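Hometti opens second season of cover crop trials at Mutside

Growers invited to see plots from May

Vegetable seed and advisory firm Hometti has opened a second season of cover crop trials at its Mutside site, comparing winter rye, vetch and a rye and vetch mix ahead of transplanted cabbage and leeks.

The work covers 15 plots on medium loam. Last season 136 soil samples were taken across the site, and 176 are planned for this one.

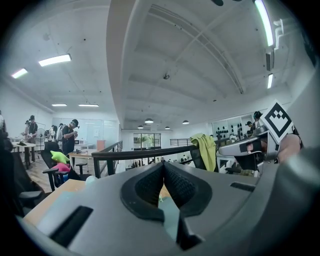

Two of the hand-held grippers, one with a square black-and-white marker attached.

Each cover crop will be ended in one of 2 ways, by crimping or by mowing, and the cabbages planted straight into the residue. Soil moisture and slug damage will be recorded until harvest. Clodetti is supplying the roller crimper and Holloway the vetch seed.

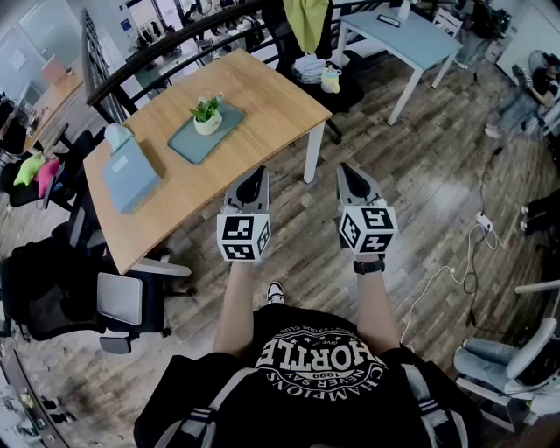

Soil cover is the main measure for the first eight weeks after planting. Residue that breaks down too early lets light through and annual weeds follow, particularly on the vetch plots. Hand-held tools can be used standing up and at waist level, as the pair of grey grippers are held over the wood-plank floor, but scoring ground cover still means kneeling between the rows.

Open mornings will be held on site each Thursday, starting at 9.30am. Places are free and should be booked through the Hometti trials office.

Ends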